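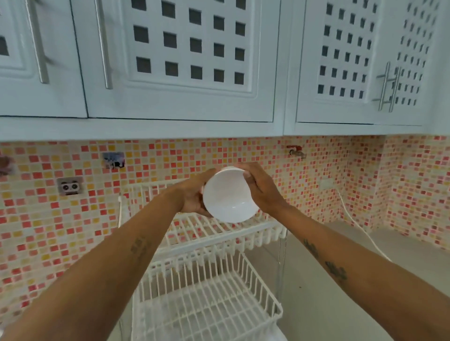 Preguntas frecuentes sobre la impresión de etiquetas con Kurell

Llevamos años imprimiendo etiquetas de todo tipo y nos sigue encantando, así que hemos reunido las dudas que más nos llegan por correo y por teléfono. Si la tuya no aparece, escríbenos y la añadimos.

¿Qué diferencia hay entre térmica directa y transferencia térmica?

En la térmica directa el cabezal calienta un papel tratado que se oscurece. No lleva cinta ni tinta, y cambiar el rollo es lo único que tendrás que hacer casi siempre. En la transferencia térmica hay una cinta (ribbon) cuya capa se funde sobre la etiqueta, y el resultado aguanta mucho mejor la luz, el roce y los productos de limpieza. Para envíos, la directa va de maravilla. Para inventario, estanterías o cualquier cosa que deba leerse dentro de unos años, transferencia sin dudarlo.

¿Qué modelos de Kurell hay ahora mismo?

Dos de sobremesa: la Kurell Trallby, solo térmica directa, y la Kurell Divance, que trabaja de las dos maneras. La Trallby es la pequeña de la casa y le tenemos muchísimo cariño: se abre con una mano y cabe en un mostrador estrecho. La Divance pide algo más de fondo por el soporte de la cinta, pero a cambio imprime sobre papel, polipropileno y poliéster.

¿Qué ancho de etiqueta admiten?

La Trallby, de 30 a 50 mm. La Divance llega más allá y las medidas completas están en su ficha técnica, junto con los diámetros de mandril. Si ya tienes rollos comprados, mide el soporte (el papel amarillento de detrás) además de la etiqueta, que es donde se equivoca casi todo el mundo.

¿Puedo usar rollos de otras marcas?

¡Claro que sí! No llevan chip ni ningún bloqueo. Solo tienes que fijarte en tres cosas: el ancho, el diámetro interior del mandril y el tipo de separación entre etiquetas (hueco, marca negra o continuo). Después de cambiar de material, haz siempre una calibración.

¿Cómo se calibra?

Con la impresora encendida y la tapa cerrada, mantén pulsado el botón de avance hasta que la luz parpadee dos veces y suéltalo. Avanzará unas cuantas etiquetas en blanco y se detendrá justo en el borde de la siguiente. Si se para a media etiqueta, abre la tapa, coloca el sensor móvil en el centro del rollo y repite.

Mi etiqueta sale descolorida por un lado. ¿Está roto el cabezal?

Casi seguro que no. Suele ser presión desigual: mira si la tapa ha cerrado con los dos clics y si las guías laterales tocan el rollo sin apretarlo. Si aparece una línea blanca fina y siempre en el mismo sitio, limpia el cabezal con un bastoncillo y alcohol isopropílico. ¿Sigue la línea después de limpiar? Entonces sí, hay un punto quemado y toca cambiar la pieza.

¿Cada cuánto hay que limpiarlo?

En térmica directa, con cada rollo nuevo. En transferencia, con cada cambio de cinta. Apaga la impresora y deja que el cabezal se enfríe antes de pasarle nada. Nada de destornilladores para despegar adhesivo, por favor. Para eso, alcohol y paciencia.

¿Cera, cera-resina o resina?

Cera para papel normal. Cera-resina para papel estucado y algunos sintéticos. Resina para poliéster y ambientes duros. La resina necesita más temperatura, así que sube la oscuridad poco a poco y baja la velocidad hasta que el código de barras salga con los bordes limpios. Ajustar esto con calma tiene su gracia, ¡y el salto de calidad se nota muchísimo!

¿Funcionan con Linux?

Las dos. En Windows y macOS se instala el controlador de siempre, y en Linux van por CUPS con el archivo PPD de la sección de descargas. La Divance acepta además comandos en texto plano por el puerto de red, ideal si tu programa de almacén genera las etiquetas por su cuenta.

¿Se puede imprimir desde una hoja de cálculo?

Sí, con Räsänen, nuestro editor de etiquetas gratuito. Arrastras el archivo CSV, asignas cada columna a un campo y listo. Lo programa Venla Lehtinen, que lee personalmente las sugerencias y ha metido unas cuantas en la última versión: la vista previa por filas, por ejemplo, nació de un correo de un cliente. El lote más grande que nos han enseñado hasta hoy tenía 1.283 etiquetas, todas distintas, y salió del tirón.

¿Cuántas plantillas trae Räsänen?

Vienen 40 de serie y puedes guardar las tuyas sin límite. Se exportan en un solo archivo, muy cómodo para llevarlas de un ordenador a otro.

El código QR no se lee. ¿Qué hago?

Prueba primero a bajar la oscuridad un par de puntos, porque el exceso de calor engorda los módulos y los junta. Después revisa el margen blanco alrededor del código. Y si contiene una dirección web larguísima, acórtala: habrá menos cuadraditos y cada uno será más grande.

¿Hacéis pruebas con mi material?

Nos encanta hacerlas. Mándanos un rollo empezado y te devolvemos muestras impresas con los ajustes apuntados detrás. Las pruebas se hacen los martes, de modo que conviene que el paquete llegue antes. Incluye una nota con el modelo que usas y el tipo de cinta, si la lleva.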